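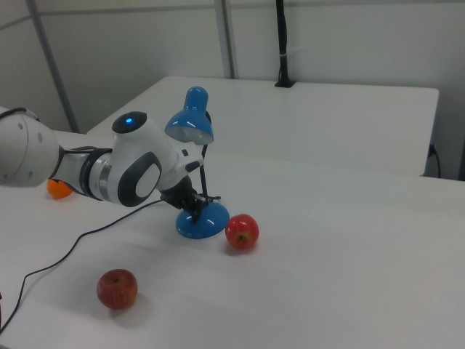
Closed on the stem of the blue lamp, just above the base.

Trurngate Student Projects > Robotics Club > Diaries > October

We use cookies to remember your reading preferences. Accept | Manage settings

October, 10:40 p.m.
By Melaniia Derkach

I should be in bed, and I will be soon, but I promised myself at the beginning of the term that I would write up every long lab session on the same night, while I can still remember which thing we changed before which other thing. Last year I left it until the weekend and my notes for the whole spring say things like "worked better after the fix" and there is no mention anywhere of what the fix was. So I have tea, I have the heel of the banana bread my roommate left on the counter with a note saying EAT THIS, and I am going to do it properly.

We had the arm from four until the building started turning its lights off at nine. Five hours! That's the longest slot we've had since we signed up for Emwood (the spring showcase, for my mother, who reads these and always asks), and we spent nearly all of it on the lamp.

I have become very fond of the lamp. When we first wrote up our list of household objects I voted against it. I wanted things that were easy to love, like mugs and sponges, and a lamp seemed like asking for trouble, with the heavy end on the bottom and the big end on top and only a skinny little stem between them. But that's exactly why Priya wanted it in, and she was right, and I told her so tonight in front of everybody, so it's only fair to write it down too. We've learned more from one blue lamp in two weeks than we did from all the mugs put together.

The first hour was slow. We started with the grasp point we'd settled on last time, halfway up the stem, and it was the same old story. The fingers would close fine, and then as soon as the arm lifted, the shade would tip and the whole lamp would swing around the fingers like a gate. We tried it at half speed and it swung at half speed, which made Dominic laugh so hard he had to go stand in the hallway. I wrote down every try on the clipboard anyway. I like the clipboard. The log file has all of it and more, but the log file doesn't know that I bumped the table on the sixth one.

Then we moved the grasp down. I'd been a little stubborn about this, I admit. Going low means bringing the fingers in right over the base, and I had a picture in my head of the gripper coming down a hair too far and knocking into that shiny rim, and of me having to explain a chip in it. Mr. Mousavi (he signs for the lab, and so he signs for the lamp) said the thing he always says, that we had an approach height in the settings for a reason and we could try being brave in small steps. So we came down in steps of 15 millimeters, stopping every time so I could crouch at the edge of the table and look along the base with one eye shut. My knees are going to hate me tomorrow.

And it closed right where we wanted it. Just above the base, nice and square on the stem. I took my hand off the stop button for a second to clap and got scolded, rightly. Hand back on the button. Then we lifted, and it came up with hardly any swing at all, and I have to say the room got pretty loud for a room with four people in it.

It didn't go on like that, of course. The next try slipped a little, and the one after that was fine, and then we had a run where the arm took the long way around for no reason any of us could see and we had to stop it. But out of everything we tried tonight the low grasp was clearly the one to keep, and I've written LOW in the settings notebook and drawn a box around it, and then Dominic drew another box around my box.

I also want to write down the business with the apples while I remember it. The showcase rules say there has to be what they call ordinary clutter near the object, and we've been using fruit, partly as it's cheap and partly as it rolls, so you know right away if you've touched it. The bright red apple we put right up against the lamp, practically leaning on it, and the darker one sits out toward the front where the arm shouldn't have any business. The close one is the hard one. With the high grasp it was never in any danger, but now that we come in low there's a finger passing by not far from it, and I held my breath each time. We nudged it twice by my count. Once it just rocked and stayed put, and once it went off on a stroll across the table and Priya caught it.

Those poor apples have had a long week, by the way. I bought them at Tastero on the way to campus and I picked them for color, standing there under the lights turning each one over like somebody's grandmother, and the man stacking the pears asked if I was making a pie. I said no, they're for a robot. He thought about that and gave me the bag with the handles.

The power cord is my next worry. We've been letting it lie however it falls, off to the side under the arm, and so far it hasn't caught on anything, but every time the lamp goes up the cord comes along a little and then it doesn't go back the same way. Priya thinks that's good, that it makes every try a bit different and we shouldn't tidy it. I think one of these times it's going to snag and we'll lose an afternoon. We argued about it in a friendly way for so long that Dominic ate both of our granola bars. In the end we agreed to leave it loose for now and mark in the log how it was lying at the start, with a quick sketch. My sketches look like worms. His are worse.

Numbers, so they're in here somewhere. The vision side now has 429 labeled pictures, and 128 of those are the lamp, which Priya says is too many lamps, and I'm starting to agree with her even though I took most of them. It has gotten so good at finding the lamp that I think it would like everything to be one. It's still unsure about the shade when the overhead light hits it, all that gloss, and I'd like to try a few with the shade turned the other way. We have 260 dollars left in the budget until the new year. I'd hoped to spend a bit of it on softer finger pads, but after tonight I'm not as sure that we need them. Maybe wait and see what happens with the mugs again, now that we know more.

One more thing, and it's a small one. Around eight a group of first-years came by on a tour of the building and stood in the doorway, and one girl asked me whether it was hard to join if you'd never built anything. I gave her a long answer, longer than she wanted, I think (her friends had already gone on down the hall), about how I came in two years ago knowing nothing but how to solder a badge that blinked. I told her that the first thing they'd let me do was hold the clipboard. She looked at the clipboard and said, "Is it that one?" And it is that one! It still has somebody's grocery list on the back. I told her our meeting time and she typed it into her phone, so we'll see. I do hope she comes. I remember standing in that same doorway in my big coat, feeling like everyone inside already knew each other.

For next time, before I forget:

Bring the good tape. The mark for the lamp base is peeling.
Ask Mr. Mousavi if we can keep the approach height where we left it or if the other group needs it put back.
Try the low grasp with the shade facing away from the arm.
Sketch the cord BEFORE pressing start, Melaniia.
Two granola bars each.

The tea's gone cold and the banana bread is gone altogether. Priya just texted to say she's still thinking about the cord and she has a new idea, and I've told her to go to sleep, and now I'm lying here thinking about the cord too.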